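The Long Table and the Cold Tea

Filed under: At Home, Summer Kitchens

My grandmother made iced tea in a dented stockpot and served it from the same stockpot with a soup ladle, and I have spent most of my grown-up life trying to get back to how good it tasted. I've bought pitchers. I've bought a glass jar with a spigot that dripped on the floor for one entire August. And then, a couple of summers ago, I gave up on the pitcher altogether and started laying everything out on the big table and letting people build their own glass, and I have to say it's the nearest I've come.

A drinks table (I refuse to call it a beverage station, though my sister-in-law does) asks very little of you. You need something cold and brown to pour, something sour to squeeze, plenty of ice, and a surface you don't mind wiping. Mine is a plain old dining table that came from the Cekley showroom, the one out past the lumber yard, when they were closing the upstairs floor and practically giving things away. I had wanted something with a nice figured wood top and came home with the plainest thing in the building. I've never been sorry! Lemons look like lemons on it.

Let me begin with the tea, as that's where the arguments start. There are people who will not sit down with you if the tea came out of a bottle. I was one of them. But when you have company at 3 in the afternoon and the thermometer on the porch has given up, nobody wants you standing over a kettle. Buy it ready-made, unsweetened if you can find it, and get it properly chilled the night before. If you do brew, brew it strong, let it sit on the counter until it stops steaming, and don't put it in the fridge next to an onion. I learned about the onion at a baby shower.

Sugar I put out separately, as a syrup, one part sugar to one part water, in whatever jar is clean. Some people want two spoonfuls and my neighbor across the road wants 7, and it's a great relief to me that I no longer have to guess.

Now, fruit. Lemons should be heavy for their size and a little bit soft under your thumb, and if they've been in the refrigerator, roll them hard against the table before you cut them. I slice one or two ahead and leave the rest whole, partly for the look of it, partly because cut lemon gets sad in the heat and it takes no time at all to slice another. A lime is a good thing to have on hand even if you think you're making lemon tea. Berries are for the ones who like to muddle, and I am one of those, so there's always a little bowl going around, though berries do roll, and I've found them in the sofa.

About muddling: go gently. The bartender at the Dumis, a hotel by the lake where we used to go every March when the rates were low, once watched me pulverize a slice of lemon and quietly took the glass out of my hand. You want to press and turn, press and turn, just enough to get the juice moving. If you grind up the white part you'll taste it all the way to the bottom. Three or four presses is plenty for a berry, which hasn't got much fight in it anyway.

Ice is where most of us go wrong, and it's always in the same direction. Get more than you think. I fill every tray I own for 2 days ahead, tip them into a bag in the freezer, and still send somebody out for another bag. It wants to live in something deep, and a bucket does it better than any pretty bowl, with a scoop right there in it so that people aren't using their hands or, worse, a wet glass.
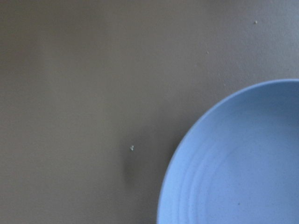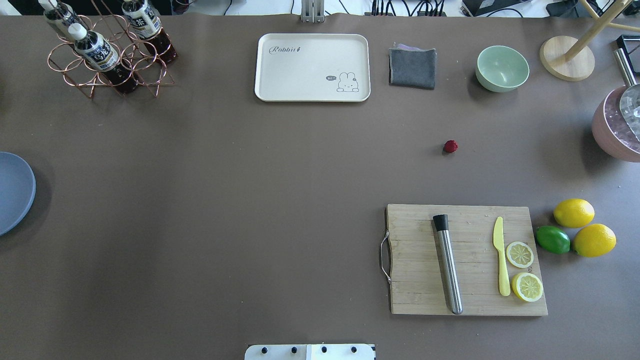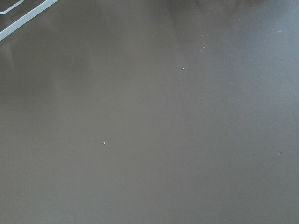
Bottled tea in the copper-colored wire rack, with the ice bucket and the lemons over on the other side of the table.

I've gone back and forth about trays. My Waweru tray, bought at a craft fair and carried home on my lap on the bus, is far too lovely to put a sticky glass on, so it mostly holds napkins in the other room. For sticky things you want a tray you can hold under the tap. The same goes for cloths: dark ones, folded, where your hand can find them, and a second pile somewhere in the kitchen for when the first pile is soaked through.

Plates matter more than you'd expect, too. People put down lemon rinds wherever they happen to be standing, and if there's a plate within reach they'll use it, bless them, and if there isn't they'll use the windowsill.

For glasses I use the short, thick Turnus tumblers. I started out with 15 and I have fewer now, but they stack, they survive the dishwasher, and they hold a good handful of ice with room left over for the tea. Set them out upside down on a towel an hour before anyone comes, and put the syrup jar on a saucer, or the ants will find it before your guests do.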